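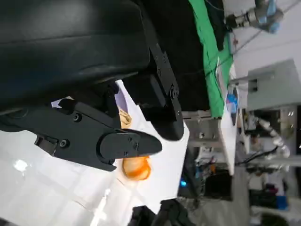 第4章　食卓の上の「本物らしさ」――食品模型と栄養教育

4.1　この章で疑うこと

栄養教育の教科書を開くと、たいてい早い段階で食品模型が出てくる。果物、パン、焼き魚、茶碗に盛った飯。学習者はそれを手に取り、皿に並べ、一食分の量を体で覚える、と説明される。本書の旧版もそう書いていた。著者はこの説明を、いまではあまり信用していない。

模型が役に立たないと言いたいのではない。役に立つと言うときの根拠が、驚くほど薄いのである。「学習者が楽しそうだった」「授業が盛り上がった」という報告は山ほどある。しかし、盛り上がった授業のあとで、その人が家の台所でパンをどれだけ切るようになったかを追いかけた報告は少ない。楽しさと学習を取り違えるのは教材研究の古い病気であり、食品模型の分野はとくに重症だと思ってよい。

この章では、模型を置いた食卓を教材として使うとき、何が伝わり、何が伝わらないのかを順に検討する。取り上げる品は果物とパンにほぼ限る。どちらも形が単純で、安価な玩具から精密な教材まで幅広く出回っており、比較がしやすい。

4.2　見た目はどこまで当てになるか

丸くて橙色で、つやがある。それだけの手がかりがあれば、たいていの人は柑橘類だと判断する。判断は一瞬で済み、しかも本人には判断したという自覚がない。教材会社はここを利用している。色と形と光沢さえ合わせておけば、残りは見る側が補ってくれるからだ。

パンの場合はもう少し事情が込み入っている。薄茶色で表面がでこぼこした塊は、丸パンにも見えるし、皮つきの芋にも、揚げ物にも見える。隣に何が置かれているかで答えが変わる。バターの皿があればパンになり、魚の切り身があれば芋になる。つまり学習者は品物そのものを見分けているとは限らず、食卓の文脈を読んでいるだけかもしれない。教師が「よく見分けられました」と褒めるとき、何を褒めているのかは怪しい。

光沢についても注意がいる。樹脂製の果物にはつやの強いものがあり、白い天板の上に置いて照明を当てると、反射のせいで実物よりみずみずしく感じられることがある。カタログの写真がきれいなのは、そういう条件で撮られているからだと考えておくほうが安全である。教材を選ぶときは、必ず自分の教室の机と照明の下で見ること。カタログだけで注文した教材は、届いてから後悔することが多い。

4.3　ある比較授業の数字

Pentonの料理教室で4月に行われた比較授業を見てみよう。受講者96人を二つの組に分け、一方は実物の果物とパン、もう一方はGruston社製の模型を使って、同じ30分の授業を受けた。直後の確認では、模型の組のほうが一食分の目安をよく答えた。教室の報告書はこれをもって「模型の優位」と結論している。

結論を急ぎすぎである。第一に、確認に使われた品は授業で使われた模型と同じものだった。模型で習った人が模型で答えれば、成績がよいのは当たり前だろう。第二に、実物の組では果物の大きさがそろっていなかった。重さが200グラムのものもあれば、その半分に満たないものもあり、受講者は途中で混乱している。第三に、後日の調査が行われていない。

もっとも、実物の組の混乱を失敗と呼んでよいかどうかは別の問題である。店に並ぶ果物は大きさが違う。混乱した人のほうが、現実に近いところで考えていたとも言える。報告書はこの点にひとことも触れていない。

4.4　食卓の上に置かれる、食べ物でないもの

模型を使った授業では、机の上がいつのまにか散らかる。紙切れ、敷物、筆記具、はがれた値札。研究報告の図ではきれいに取り除かれているが、家庭の食卓にはむしろこうしたものがつきものである。

Drasonia方式と呼ばれる指導法では、授業の前に天板を完全に片づけ、白い面だけを残してから品を一つずつ置くことになっている。集中しやすくなるという理屈だが、効果を確かめた資料として挙げられているのは、方式の考案元が出した小冊子だけである。これに対しKulkarni教材研究室の手引きは、机を片づけすぎないよう勧める。こちらの根拠も似たようなもので、参加者の感想文が並んでいるにすぎない。

著者の見るところ、どちらの主張もまだ採用する段階にない。授業の目的が品名の確認なら、机は片づいているほうが進めやすい。目的が家での盛りつけなら、片づいた机はかえって手がかりを奪うおそれがある。目的を決めずに机の状態だけを論じても仕方がない。

4.5　本章の用語

食品模型　食品の外見を再現した教材の総称。玩具として売られているものも、授業で使う場合は含める。
実物教材　実際に食べられる食品をそのまま用いたもの。
目安量　一食または一回に食べる量として示される値。出典によって異なるため、引用の際は必ず出典を添える。
文脈手がかり　品物の周囲に置かれ、見分けに影響する別の品や道具。

4.6　読み進める前に

次の節からは、果物の模型を例に、重さの再現という問題に入る。手元に模型があれば用意しておいてほしい。なければ実物の蜜柑でかまわない。はかりは台所用のもので足りる。

測定の記録用紙は巻末の付録にある。記入欄のうち「印象」の欄は、重さを量る前に埋めること。量ったあとで書いた印象は、ほとんどの場合、数字に合わせて直されている。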